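7 Nov 2018

Clastton rack, B channel. Hum at 63 Hz still on the Jacquet bass take, so not mains. Moved the preamp off the shelf, hum dropped 19 dB. Left the pad in for the remaining tracks.
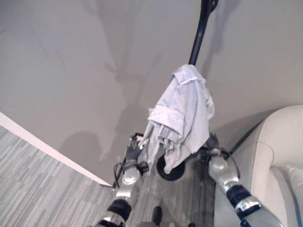

Two hands on the pole, one each side.

Bounced 2 mixes for Sikonton, one with the tape delay and one dry. Delay version clips at the second chorus. Pull the send down before the December master. Jutley reverb preset 100 is too long for the spoken part; try a plate.

Comments

dubshelf: Is the hum on the A channel too?
lowpass_k: Same fault on my unit. Was the shelf steel?

Recent entries
Re-capping the Jutley spring tank
Field recordings, level matching
Clastton rack wiring notes

This site uses cookies. Accept / Settings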